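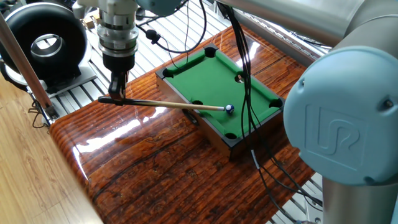 Robot operators wanted: help us teach an arm to play (very small) pool

Huno Project, Flurnum
Part time, paid, in person

Hi! I run the data side of the Huno project, and I'm looking for a few patient people who'd like to spend some of their summer driving a robot arm. You don't need a degree, you don't need to know how to code, and you definitely don't need to be good at pool. I've been doing this since May and I'm still terrible at pool.

What we're doing is teaching a robot by showing it. Somebody sits at the controls and guides the arm through a task, the computer records everything the arm does along with the camera views, and later on a learning system goes through all those recordings and tries to work out how to do the task without a person in the loop. It needs a lot of examples, and it needs them from more than one person. Right now nearly all of them come from me, so if I have a weird habit of coming in too steep over the rail (I do), the robot is going to pick up that same weird habit. That's where you come in!

What a session is like

You'd come to our lab in the Firka building for a two-hour session, and you can do up to two sessions a week. The first one is all practice. I'll sit next to you, you'll move the arm around in the air for a while, then you'll try closing the gripper on the cue, and you'll drop it. Everybody drops it. When you stop feeling like you're working a claw machine at the county fair, we start recording.

The task changes from week to week. At the moment I have a list going, and these are the ones I'd start you on:

Pick up the cue and hold it steady.
Bring the tip in behind a ball and line it up with a pocket.
Take the shot, gently.
Put the cue down and back the arm away.

Each try gets its own recording, and then you mark it good, bad or not sure on the tablet. Please don't be shy about the "not sure" button. I go through those myself at the end of the day with a cup of coffee, and I'd much rather have a pile of those than a bunch of hopeful "goods." 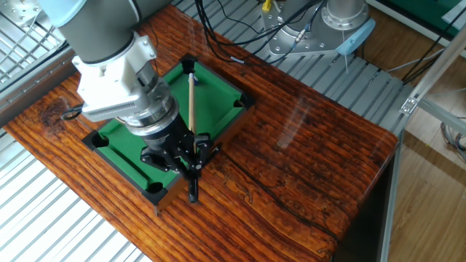
The grip is the part people want to rush. A cue is long and skinny and the fingers can take hold of it at all kinds of angles, and some of those angles make the next move really awkward. You'll get a feel for it. I usually tell people to go slow on the way in, stop, look at where the tip is pointing, and only then commit. If you catch yourself fixing a bad grip halfway through, keep going and finish the try! A recovery is a great thing to have on record, and we're short on them.

So far we have 189 recordings of the pool tasks, and 131 of those made it through checking. I want that pile to be a whole lot bigger before fall, when we hand everything over to the folks at Nasr who do the training runs. They'd like to see different speeds, different approaches, left-handed people, cautious people, people who grew up on video games and people who have never touched a controller.

Who I'm hoping to hear from

You're 18 or older and you can get to Flurnum on your own.

You can do the same small thing over and over and still care about it on the last try of the day. This is the big one, really. If you like jigsaw puzzles, knitting, model trains or sorting screws into little jars, we'll get along.

You can follow a written checklist and you'll tell me when something looks off. I mean anything: a cable in a funny place, a noise you didn't hear yesterday, a recording that ended before you ended it.

You're fine with having your control inputs recorded and kept. We don't film your face and your name isn't attached to the recordings, just an operator number. There's a consent form that spells all this out and I'll send it to you ahead of time so you can read it at home.

Glasses are no problem. If you use a wheelchair, tell me and I'll set the control desk at the right height before you get here. If you need breaks, take them, they're paid.

Pay and hours

It's $20 an hour, including the practice session and including any time we lose when the computer decides to restart itself. We pay every other week. I have morning and afternoon slots, plus one evening slot that I'd love to give to somebody with a day job. I'm hoping people can stick with it through the end of August, but if you can only do a month, write to me anyway.

There's free parking behind the building and a bike rack by the side door. There's a kitchen down the hall with a decent fridge. Please don't bring drinks into the robot area, even with a lid.

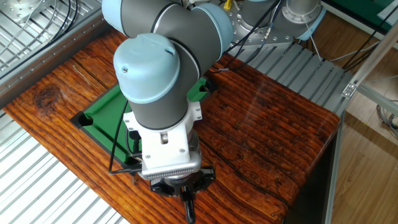 Staying safe around the arm

You'll work from the control desk, outside the line taped on the floor. You don't cross the line while the arm is live. If a ball rolls off or the cue ends up somewhere silly, press stop, say "stopped" out loud, wait for me to answer, and then we go in and reset together. It feels a little goofy the first few times and then it's just how you do things.

Long hair goes up, and lanyards and dangly bracelets stay in your bag. Closed-toe shoes, please.

How to apply

Send a short email to the Huno desk with "arm operator" in the subject line. No résumé needed. Tell me which days you're usually free, whether you're left- or right-handed, and something you've done that took more patience than you expected. A few sentences is plenty, and I read all of them.

I'd like to have emails in by Friday, June 11, 2021. After that I'll invite people over for a short tryout, which is paid at the same rate, and you'll get a turn at the controls so you can find out if you even like it. Some folks love it right away and some are bored stiff, and it's better for both of us to know that early.

If you've applied to one of our earlier calls and didn't get a spot, please try again! We had far fewer hours to give out back then. And if you're not sure whether you fit, ask. I answer email most afternoons once the last recordings are backed up.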